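Blog > Working notes > Cell practice

Posts Notes Downloads Contact

Start states for garment folding: a house rule, version 3

The folding cell at Ranora has two arms, one table and a written rule that has changed more often than either arm. The rule covers what must be true before an episode is started and what has to be logged afterwards. I am setting out the current version because the previous one, drafted when we shared a procedure with Olska, left too much to the operator.

The general safety documents deal with force, speed and access. They do not say how far apart two garments should lie, or whether a pair of jeans folded twice counts as the same start state as a pair folded once. A site has to write that part itself.

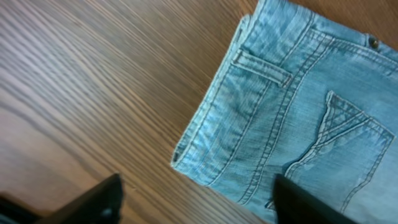
Clause one concerns approach. The fingers open fully before descending and stay open until both are at working height. A finger may pass over the garment. It may not drag across a seam, a rivet or a button on the way down. In the older text this read "avoid fasteners where possible", and of 164 episodes reviewed in September, 12 were rejected for fastener contact that the operator had judged acceptable. The words "where possible" have been removed.

Clause two concerns the grasp itself. Take denim at a folded edge, two layers at least. If the first attempt fails, the arm retracts to working height before the second. After the third failed attempt the episode ends and is logged as a grasp failure, with no manual correction. 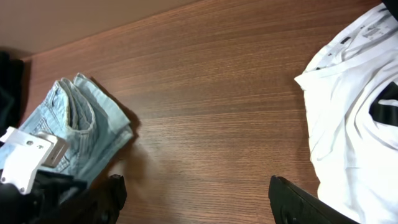
Clause three is clearance. Finished and unfinished garments are kept on opposite sides of the table, and the strip between them is left bare. Gebhard Kaufmann asked for a figure, and we settled on 200 mm at the narrowest point. With folded jeans on the left and a crumpled white T-shirt on the right, the bare wood between them is easy to check by eye before anyone reaches for a ruler. Shadows do not count as an obstruction, although the Fehr checker used to flag them and the operators got into the habit of overriding it. An override now needs a written line in the log.

Clause four covers the pile. Garments waiting to be handled may overlap each other, may be any colour, and need not be flattened. They may not hang over the front rail. Black items are allowed, but there should be at least one light item in every set so that exposure can be checked against it. 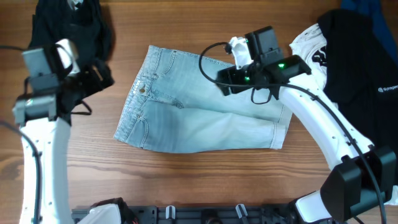

Cables are clause five. Each arm is moved through its full reach once at the start of a shift, with someone watching the loop at the wrist. If the loop touches the table or a garment, it is re-dressed and the check repeated. The result goes in the shift sheet with a time and initials. Privine's template has a box for this already, so no new form was needed.

Clause six is about which views are kept. All of them are, including the poor ones. An earlier draft let the reviewer discard a wrist recording if the garment could not be identified from it.
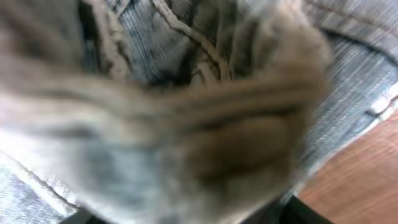
The difficulty with that draft was that it removed close work selectively. Cloth held near the lens blurs, and a sharpness threshold will therefore throw out the moments nearest to contact. A bunch of grey-brown fabric can be smeared into streaks while the blue-grey weave at the upper right is still clear enough to show its diagonal. That view stays in, tagged "near field", and the reviewer uses the head camera to name the garment. If neither view settles it, the label is "unknown". Guessing from colour is not permitted.

Still open: whether a garment that has been turned inside out needs its own start state, and who signs the shift sheet when two operators overlap. Comments on either are welcome, preferably with the clause number.

4 comments | 7 shares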